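She ran the night desk at the Sukberg ferry office for most of her working life and she still talks like somebody with a line of people behind her. Short answers. Looks at the clock.

We met at the Gralard, the cafe across from the old terminal, on Wed 27 February. She asked me not to use her name. "Everybody here knows who it is anyway," she said. Fine.

The ferry to Wedosholm quit running in November. The bridge had been open a while by then and the company said the numbers weren't there. She doesn't argue with the numbers. She kept them.

"Good summer day, 901 passengers. That was the record, I wrote it on the wall inside the closet door. Last winter we had mornings with 2. Two people and a dog. You can't pay a crew on that."

So she isn't angry?

"I didn't say that."

What she's angry about is the timetable. The company cut the early boat first, the one the hospital shift used, then pointed at how few people were riding. "You take away the boat people need and then you're surprised. I told them. I told them in writting." She has the letters, in a shoebox, and offered to bring them next time.

Her first week on the job was a storm week. No boats for days, the waiting room full, people asleep on their coats. She sold out of coffee and started giving away the crackers. Her boss docked her for the crackers. She laughed telling me this, then said he was a cheap man and to put that in.
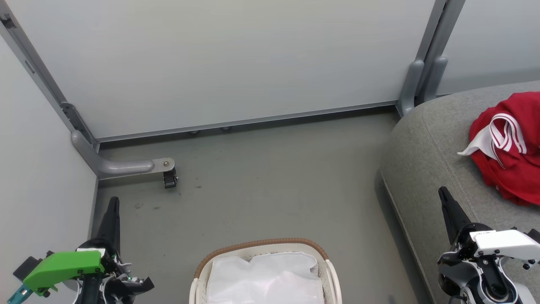
Gray sofa and pale wall panels.

On the bridge: she's used it. Likes it fine in good weather. "It's fast. I'm not going to pretend it's not fast." But it closes in high wind and when it closes there's no plan B anymore, and the folks on Wedosholm, 600 of them year round, just sit there and wait. It closed twice in January. One of those times the pharmacy order didn't make it over until the next afternoon.

The company running the bridge bus is Rees. I asked if she'd talked to them. She had. They were polite, she said, they gave her a folder.

What was in the folder?

"A map of the bridge."

There's a petition now for a winter boat, a small one, mornings only. It had 143 names when we spoke and she figured it would get up to 200 by spring if the school parents sign. She wrote the wording herself. Kept it to one page becuase no one reads page two.

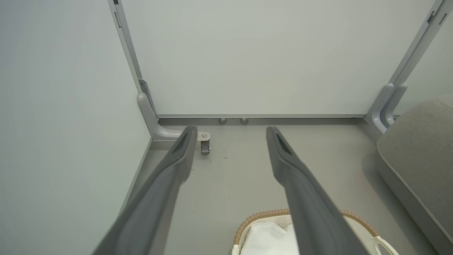
Wheel at floor level, white panel behind.

Does she miss it? The job, I mean, not just the boat.

Long pause. More coffee.

"I miss the radio. The captain calling in the dark, same words every night. I'd say them back. Then you hear the engines before you see any lights." She doesn't miss the cash count or the toilets. Or the phone. People used to call at four in the morning to ask if the four o'clock boat was on time.

She sleeps through the night now, mostly. Her sister still lives over on Wedosholm and they used to wave from the dock on Sundays, one on each side, too far to see anything. Now they call.

I asked what she'd say if the company offered her the desk back. She was already putting her coat on.

"Days only," she said. "And I'm picking the crackers."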